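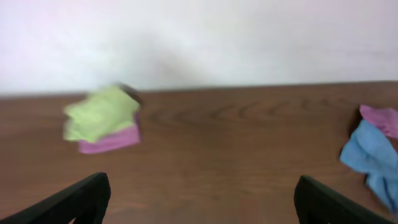

Session 7 is all about the wrist camera on the Clovau cell, and how I'd like you to check it before you touch anything else. I know, you all want to get to the cloth sorting (so do I!), but a camera that has shifted in its bracket will spoil a whole afternoon and you'll blame the software. Open the gripper fully and look at the live view first. You want both black fingers coming up from the bottom, one on each side, with a wide stretch of bare wood between them. Their tips should be crisp - if they're soft, stop and clean the lens. Don't judge focus by a pile of cloth that comes out smeared, like the green and pink one on the left, when the blue cloth over on the right is perfectly sharp. Take another still and compare.

Next, the bracket. There are two screws, and the lower one is the one that works loose. Snug it up with the short hex key from the Kontogiannis kit, then go back to the live view and check the fingers again. I've seen people crank that screw so hard the bracket twisted, so please go easy!

Then run the finger check from the Inus menu:

Open and close 10 times at low speed.
Watch the left and right tips meet.
Write the final reading in the cell log.

Our cell read 148 when I set it up in February, and I'd be happy with anything close to that. If yours has wandered off, reseat the finger pads and run the check again before you call me over.

Reading for next time: page 79 of the Ondico manual, the part on cable slack.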